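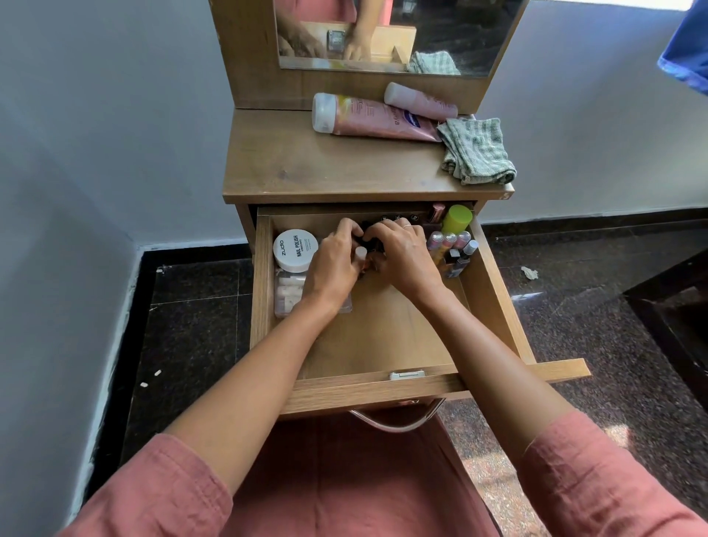
Drawer sorting at a small dressing table, as recorded from head height.

Reltora First-Person Task Set: Review of the Drawer Module

The Godness laboratory at Kastville has reviewed the drawer module of the Reltora task set, a body of head-height recordings of household hand work intended for training robot manipulation policies. The module was assessed over four weeks in April by the laboratory's manipulation section. The purpose was to decide whether it should be adopted as a pretraining source for the Moradi two-arm platform.

The module is supplied as continuous recordings with text labels for each action. Installation was without difficulty. The loading tool is well documented, although its search function accepts only exact label names, and users must keep the label list open beside it.

The principal strength of the material is the amount of close two-handed work. Small objects are held in one hand while the other hand performs a second action, a pattern poorly covered by the gripper-operated recordings previously in use at the laboratory.

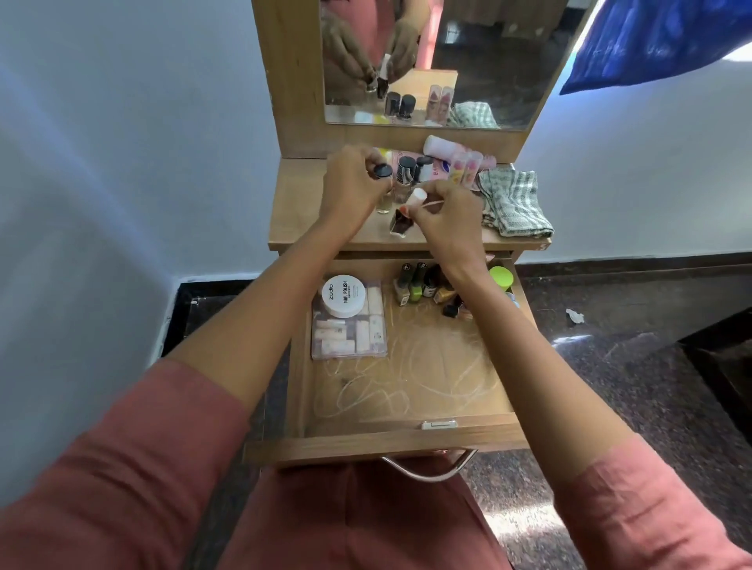
Left hand on a clear bottle, right hand holding a cap and brush over an open bottle of dark maroon polish.

For testing, the section trained two versions of the same policy. The first used 30 robot demonstrations only. The second was pretrained on the drawer module and then tuned on the same 30 demonstrations. Each version attempted 14 placements of small bottles into an open drawer. The pretrained version completed 8 and the baseline completed 4. The sample is small, and the result should be read as an indication only.

Gains were concentrated in the approach and in the choice of which hand to use.

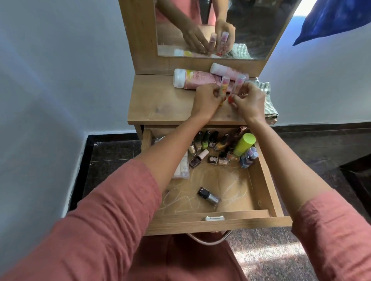 Final release of the object showed little change. Both policies tended to open the gripper too early, and bottles placed close to a neighbor were often knocked over. Reviewers attribute this to the absence of any contact or force signal in the module. Fingers also hide small items at the moment of grasp, and the hand-pose estimates supplied with the recordings are least reliable at that point.

Labels were found to be accurate but coarse. "Arrange items" may cover a long series of separate grasps. The section divided these by hand before training, and prospective users should allow staff time for the same work.
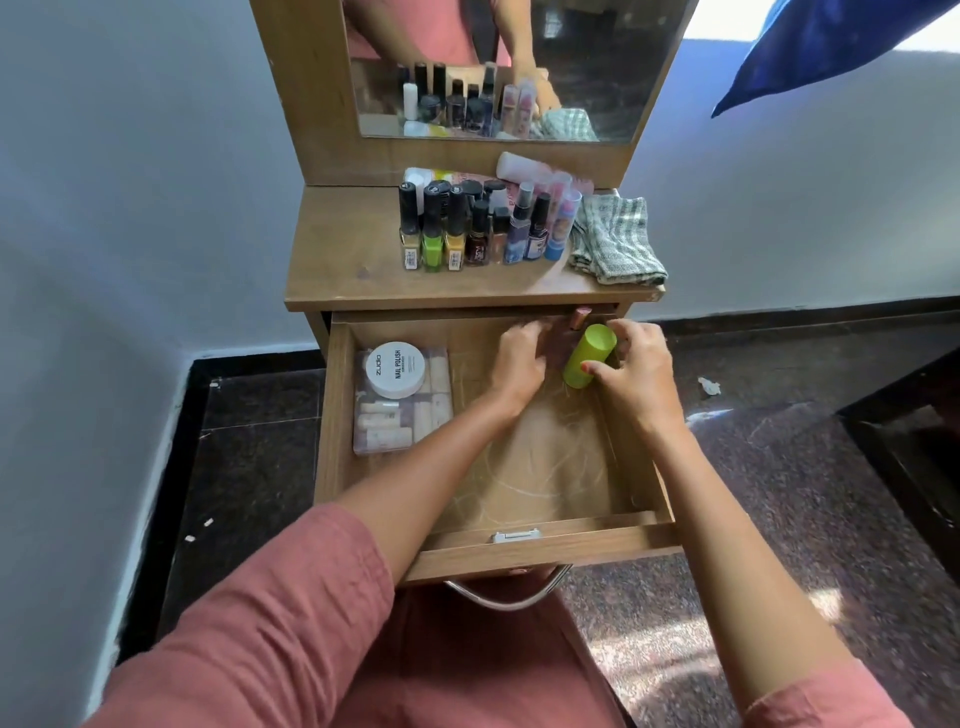
Right hand on a lime green container near the back right corner of the drawer.

The module is recommended for pretraining on reach, grasp selection and two-arm coordination. It is not recommended as the sole source for placement skills. The laboratory will retain it for the Moradi platform and will repeat the trial with a larger number of placements once finer labels are available.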